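乗馬クラブの厩舎で働いて三年目になりました。競馬のことを日本語で書く練習もかねて、少し長くつぶやきます。変な日本語があったら教えてください。(1/8)

今日は調教師のティボル・アンタルさんの馬、ヒンデル(Hindell)の話です。七歳のせん馬で、距離は1684メートルの少し変わったレースを得意にしています。地元の競馬場はコースの形のために、こういう半端な距離が残っています。(2/8)
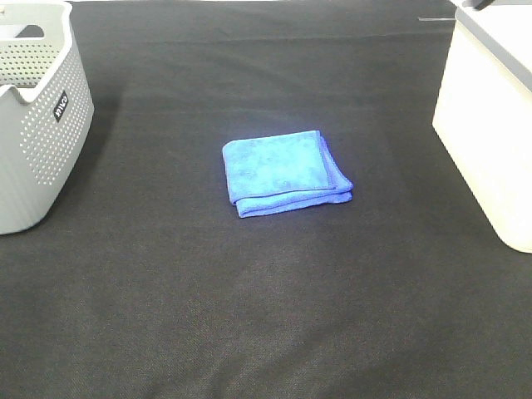

3/8 レース前の一週間について
調教は毎朝五時半から始まります。ヒンデルは他の馬の後ろを走ることを好みません。それで、先に一頭で坂路を上がらせて、最後の200メートルだけ少し速くします。騎手のヨナタン・ニーゴードさんは「手綱を持つより、待つほうが難しい」と言っていました。私もそう思いますが、私は乗って速く走ったことがありません。

4/8 相手の馬について
強いのはディラール(Dillar)です。前の走りでは800メートルの地点でもう先頭に立って、そのまま逃げ切りました。厩務員のザヒラ・クスマさんは、今度は外の枠なので、同じようには行けないだろうという意見です。私は内が荒れているので、外のほうがかえって良いかもしれないと考えています。

5/8 馬場について
1月27日(水)の朝に歩いて確かめました。三コーナーの内側は、靴が少し沈みます。直線はしっかりしていました。雨の予報は週末まで出ていません。ただ、ここの予報はよく変わりますので、あまり信じないことにしています。

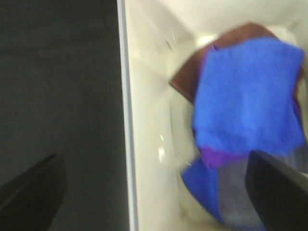
もし馬場がこのまま乾くなら、ヒンデルには少し速すぎるかもしれません。七月に硬い馬場で走ったときは、途中までついて行けましたが、最後に脚が止まって五着でした。あの日は私も暑さで疲れて、帰りのバスで寝過ごしました。(6/8)

馬券のことを聞かれますが、関係者なので買いません。友だちのユスリは毎回ヒンデルの単勝を買ってくれます。前回は当たって、私にうどんをごちそうしてくれました。てんぷらも付けてもらいました。(7/8)

それから「せん馬」の「せん」は漢字が難しくて、まだ手で書けません。「厩」は書けるようになりました。枠順が出たら、またこの続きに書きます。ディラールより内に入ることを願っています。(8/8)

追記。「半端な距離」という言い方は失礼ではないか、と質問をいただきました。悪い意味で書いたのではありません。「珍しい距離」と読んでください。ご指摘ありがとうございます。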